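Dishwasher stops mid-cycle, Wedmont building, ground floor kitchen

Reading time: 2 minutes
Print | E-mail this page

Status: closed, for now
Machine: Hudel undercounter, 60 cm

09:10 – Reported as "dead". Not dead. Stops 65 minutes into the long wash and sits there with the door locked and all the mugs inside. Staff now drinking tea from soup bowls.

09:40 – Turned it off and on again. Same result, later in the day.

11:55 – Cleaned the filter. Found a teaspoon, a label and something that may once have been rice. Ran it again. Stopped at 65 minutes.

13:20 – Rang the Tuominen helpline. Was caller 157 in the queue, or so the recording claimed. Advised to turn it off and on again.

14:45 – Pulled the machine out. Drain hose had been folded flat against the wall, presumably by whoever fitted it at Urkunthorpe speed. Straightened it and put in a clip so it can't fold back.

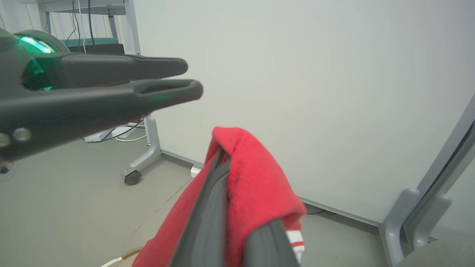 15:00 – Long wash started. Went and did something else.

16:50 – Finished, drained, door opened by itself. Mugs clean, apart from the one that never is.

Follow-up: leave a gap behind the machine when it goes back. Please stop ordering the 200-tablet tub, it sets solid by July.

Related tickets
Fridge light stays on (we think)
Kettle trips socket, Urkunthorpe office
Tap drips, second floor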